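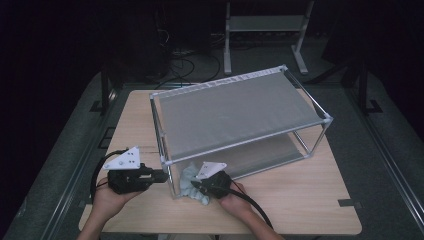

Workshop news, February

Hello again from the back bench at Velell! A lot of you asked how the hand-held grippers are getting on, so this month it's my turn to write.

We've got the pair of them going now, one for each hand, and the job I've been giving myself is moving a bit of cloth in and out of a little two-tier fabric shelf. It sounds daft, but cloth is a proper pain. It bunches up, it folds under itself, and the lower tier doesn't leave you much room to get in at an angle (my wrists have had opinions). The white triangular plates on top are the third version – I kept knocking the old ones on whatever I was reaching into, and I still do it now and then.

Jade Friesen wrote the bit of code that saves each go as its own file, and we're up to 2713 of them, mostly mine. I did 159 in one evening and couldn't open a jar afterwards. Plenty will get binned, but Jade reckons we need a good pile before Varier, our home-built arm, has a hope of copying any of it.

Next on the list is the cables. They trail off the back and pull on your hand when you reach to the far side, so if anyone has a softer sort lying about I'd love a metre or two to try.

I'm in most evenings from 7 if you fancy a turn. Left-handers especially welcome, as my left hand is rubbish at this!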